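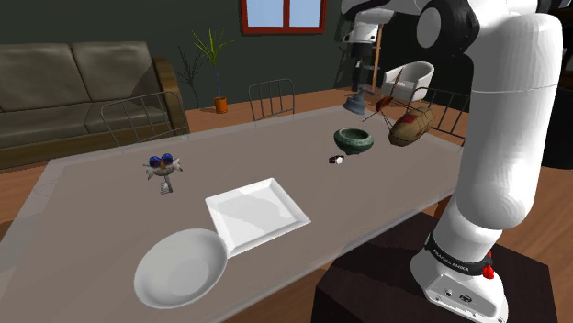 Sastside's paint swap is back, and this year it gets the whole of the Chaudhry Hall for two days instead of one cramped Saturday morning! If you missed it in January, the idea is simple: bring the half-used cans from your garage, take home somebody else's, and pay nothing. Greens went first last time, and it's easy to see why when dark green walls look this good over a warm brown wood floor. Organizer Wajid Satti says people were lining up before the doors opened, and a few left with enough for a hallway and a bathroom (one couple did their whole porch with what they found).

This time there will be 20 tables, sorted by color and then by finish, so you won't have to dig through whites to find that one can of mustard yellow. Sisteo, the hardware store on the corner, is lending its shaker machine and will mix up anything that has settled. They're also giving out 2,000 free stir sticks, which should keep us all going for a while! 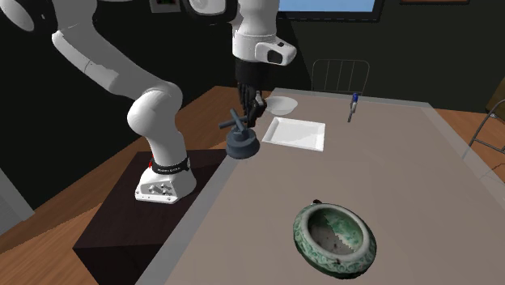 Cans need to be at least a third full, with a lid that closes and a label you can still read. Water-based paint only, please – the hall can't take oil paint, stains or spray cans. If you have leftover rollers or clean drop cloths, bring those too, as there's a bin for them by the side door.

Satti is also running a short class each afternoon on painting a room in a deep color without streaks. He swears by a tinted primer and two thin coats, and he'll have boards set up so you can try it yourself. There are 19 spots per class and kids are welcome with a grown-up. Wear old shoes!

Roughly 60 households took part last time, and the sign-up sheet at the Grornico café is already onto its second page. You don't need to sign up for the swap itself, only for the class. Doors open at nine both days.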